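Gripper comparison, table tests – gallery

Clondgate workshop
Text by Annelies Rüegg
2020-09-25

We have been trying out grippers for the small arm at Clondgate, with kitchen items as the test set. The choice was between the Wustby two-finger gripper and the Saritz, which has softer pads and a shorter stroke. Both were run on the same arm, with the same controller and the same Beneš wrist camera. Volker Nolte did the mounting and wrote the motion scripts. I kept the log and chose the objects.

The gallery is short. Most of what we learned is in the notes, and the full log is on the shared drive under the project name.

Setup

The arm is bolted to a bench beside the work table. Each gripper goes on through an adapter plate, and changing over takes one person with a hex key and a bit of patience. The camera stays where it is, so its view has to be checked again after every change. The two grippers are not the same length, and with the longer one the fingertips come further up into the picture.

We set the exposure by hand. On automatic, the camera kept adjusting whenever the arm moved over a pale object, and the detector lost the edge of it for a moment. Fixed exposure cured that, though bright items still come out a little washed out on the top side.

Objects

The set is plates, bowls, a basket and a range of fruit and vegetables. We wanted thin rims, round things that roll and leafy things that give way when squeezed. Blocks and cylinders would have been easier to score, but we already had those figures from the makers and they did not help us choose.

Plates are the hardest of the lot for a two-finger gripper. A plate lying flat is wider than most grippers can open, so it has to be taken by the rim, with one finger outside and one inside. The fingers have to come down close to the table without touching it. Volker's script stops the arm at a set height above the surface and then goes down slowly until the force reading changes.

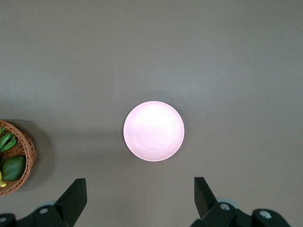
Wrist camera view: pink plate between the open fingers, basket of greens and fruit at far left.

From this sort of view the detector has to find the rim and pick a point on it to grip. Pale plates on a grey table gave us more trouble than we expected. The shadow is faint, and the inner ring of a plate can be taken for the outer one if the light is strong. We moved the lamp 2 times before the results settled down, and in the end we put a sheet of diffuser over it.

The basket stays on the table during the plate runs. We wanted to know whether the detector would wander off to something else with a rim. It did so on the first day, with the default settings, and stopped once the minimum score had been raised.

Notes on the grippers

Wustby – Stiff fingers with a narrow tip, good at getting under a rim. The opening is wide enough for all our fruit. It marks soft produce if the force limit is left at the factory value, so we lowered it and saved that as a separate profile. The cable leaves the housing at an awkward angle and needs a clip.

Saritz – Kinder to the fruit and quieter. The pads are too thick to slide under a flat plate, and the gripper tended to push the plate along the table. Volker filed down a spare pair of pads and these did better, but the edge began to tear. The connector is the nicer of the two, and the manual is clear.

Camera – No complaints about the picture. The bracket worked loose over a long session and shifted the calibration slightly. We now check the bracket screws each morning and use thread lock on the small ones.

Controller – The same unit was used for both grippers. Switching profiles needs a restart, and we would like to see that changed. The maker has been told.

Where we are now

The Wustby stays on the arm for the plate work. We plan a longer run of 1,000 picks in October, with the lamp and the table height left alone throughout. The Saritz will go on the second bench for the fruit tests, with 3 sets of pads to try.

Annelies has the log sheets and Volker has the scripts. If you want to borrow the adapter plate, ask either of us first – there is only the one, and it is usually on the arm.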